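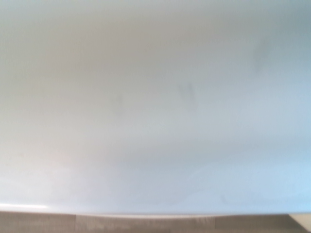

Thread last edited in February. Two posts corrected, both marked below.

1/ A thread on vagueness, prompted by a seminar paper of Octavio Benavides. The question is whether "heap", "bald" and "tall" have sharp boundaries that we cannot find, or no sharp boundaries at all. I will argue that the usual case against hidden boundaries is weaker than it looks.

2/ The standard puzzle. One grain of sand does not make a heap. Adding one grain to something that is not a heap does not make it a heap. Repeat enough times and you must say that a lorryload of sand is not a heap. Each step looks harmless. The end point is plainly false.

3/ Classical logic leaves few exits. Either the first premise is false, or the "one grain makes no difference" premise is false, or the reasoning is invalid, or the conclusion is true. Few people want to deny the first premise or accept the conclusion.

4/ Suppose you deny the middle premise and keep classical logic. Then there is some number n such that n grains do not make a heap and n+1 grains do. This follows at once. It is the claim that strikes most people as absurd.

5/ The epistemic view accepts it. There is such an n, and we do not and perhaps cannot know which it is. Borderline cases are cases of ignorance. The word "heap" has a perfectly good cut-off, in the same way that a locked drawer has perfectly good contents.

6/ Benavides objects as follows. Meaning depends on use. Nothing in our use of "heap" picks out one number over its neighbours. So nothing fixes the cut-off, and a cut-off that nothing fixes is no cut-off.

7/ The first two steps are fine if read loosely. The trouble is in how the second is supported. He supports it by observing that no speaker can say what in our use picks out the number. That is a fact about speakers. The conclusion needs a fact about use.

8/ Compare a large election. Whether a motion passes depends on the individual votes. It does not follow that a given voter, or all of them together in a room with no count taken, could say how the votes fix the outcome. Dependence does not bring with it a recipe that the participants can follow.

9/ (Corrected. I originally wrote "the electorate determines the result by majority", which smuggles in a known rule.) Benavides will reply that in the election there is a known rule from votes to outcome, and for "heap" there is none. That is a fair difference. It shows that the analogy is incomplete. It does not show that there is no rule.

10/ Lucero Echeverri put a better version of the objection to me by email, and I think it is the one to answer. She drops the appeal to what speakers can say. Her claim is that use is symmetrical around the borderline region: whatever supports n as the cut-off supports n+1 equally well.

11/ If that were right it would be serious. But symmetry is a strong claim and I doubt it is ever met. Dispositions to apply "heap" vary between speakers, with lighting, with mood, with what was said a moment ago. The total pattern is extremely messy. Messy patterns are rarely symmetrical.

12/ Echeverri's answer is that small asymmetries are of the wrong kind to matter. The fact that one more speaker hesitated at 29 grains than at 28 should have no bearing on what the word means. I agree that it seems to have no bearing. I am less sure what that seeming is worth.

13/ After all, the seeming is the same one that made the middle premise of the paradox attractive: small differences can't matter. We have a proof that, given classical logic and the two obvious end points, some small difference does matter. It is odd to rely on the same instinct again one level up.

14/ What about giving up classical logic? The usual proposal is degrees of truth: "this is a heap" can be true to any degree between nought and one. The middle premise then comes out very nearly true at each step, and the small losses add up.

15/ I have two complaints. The first is familiar. Let A be true to degree one half. Then not-A is also true to degree one half, and on the common rules so is "A and not-A". A plain contradiction should not score as well as either of its halves.

16/ The second is that the sharp line comes back. There must be a last grain count at which "heap" is true to degree nought, and a first at which it is above nought. If hidden cut-offs were the embarrassment, we now have two of them in place of one, plus an exact value at every point between.

17/ Defenders say the numbers are only a model, and the sharpness is an artefact of it. Then I would like to know which features of the model are artefacts and which are not. Sawatzky has a useful paper listing the options. None of them is worked out in enough detail to use.

18/ Supervaluation keeps more of the logic. "There is an n that is the cut-off" is true on every acceptable way of making the word precise, though no particular n is the cut-off on all of them. So the existential claim is true and has no true instance. I find this harder to believe than the thing it was brought in to avoid.

19/ (Corrected. An earlier version said supervaluation preserves classical logic without loss. It keeps the theorems. Some inference rules fail once a "definitely" operator is added — conditional proof is one of them.)

20/ None of this proves the epistemic view. The comparison I am making is one of cost. It asks you to accept a fact that you cannot locate. Its rivals ask you to revise inference rules you use every day, and then leave a fair number of unlocatable lines in place anyway.

21/ The part I can't yet defend is the explanation of our ignorance. "We can't know because a slightly different use would have moved the line, and we could not have told" covers most cases. Echeverri thinks it fails for words with a single speaker. I have no reply to that so far.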